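From the Simulation Corner
by Vibeke Laxdal

Those of you who came by the group in August will remember that Gunhild Bergmann was in a bit of a mood about randomization. We had been training the Sarine policies in simulated rooms that changed everything at once, the walls and the lighting and the clutter and the friction and the camera positions, and when a policy failed we had no idea which of those things had tripped it up. Gunhild's feeling was that we had built ourselves a very fancy way of not knowing, and after a few long lunches most of us came around to her side (Mogens took the longest, as he will cheerfully tell you).

So this fall we have been trying the slower way. The table stays the same, with the arm, the box, the multimeter, the button console and the rack all kept in the simulated room, and we change one thing per batch and leave everything else alone. We call the scheme Cirneo, and Unnur Skov has written the scheduler that decides which thing gets changed next, going by where the policy was least sure of itself the time before.

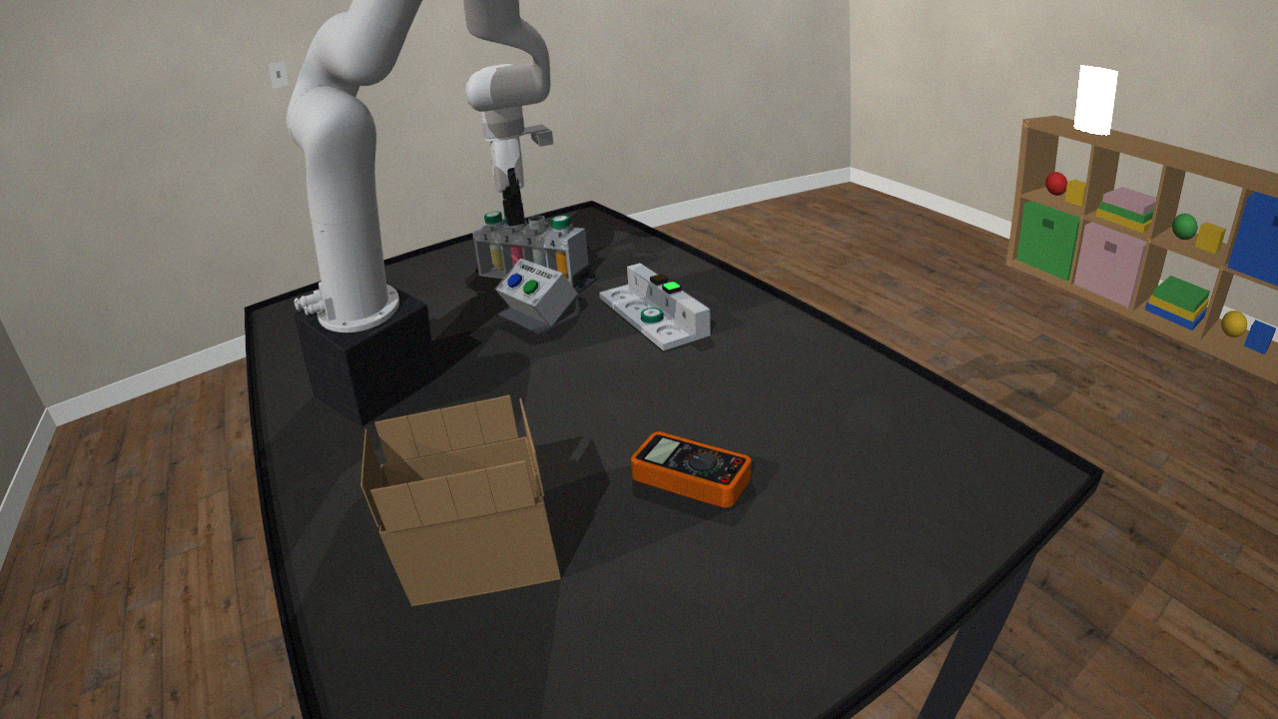
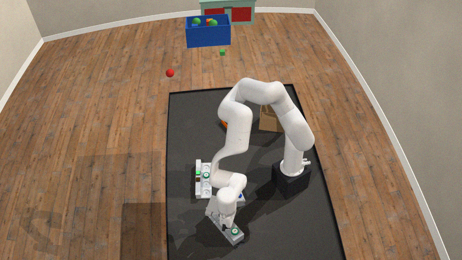
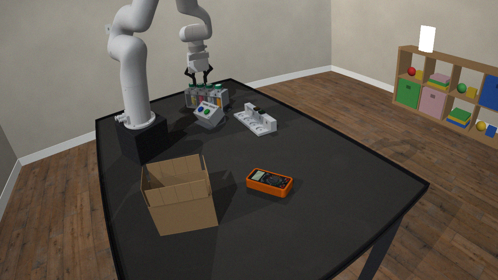
All three are renders from our simulated tabletop room.

The first full comparison is finished, and I am so pleased to be able to share it! We gave each policy 389 test episodes it had never met in training. The one trained the old way failed in 131 of them, and the Cirneo one failed in 4 fewer, so I won't pretend we have taken the world by storm on success rate. What got us excited is what we could say about the failures afterward. With the old policy we could trace hardly any of them back to a cause, and with the new one Unnur could sit down with the log, point at the batch where the trouble started, and be right about it when we reran that batch. Most of them came down to lighting, by the way, and in particular to shadows falling across the things the arm was reaching for. I had bet on friction and owe Mogens a cake.

There are two things we still don't like. Changing one factor at a time tells you very little about factors that only cause trouble together, and Gunhild is sketching a version that changes them in pairs. The training also takes longer, and our share of the machines is what it is.

If your own group would like to try the scheduler, write to Unnur and she will send you the current version along with her notes, which are long but very readable. And if you have a stubborn simulated task of your own that keeps failing for no reason you can name, we would love to borrow it for the next round.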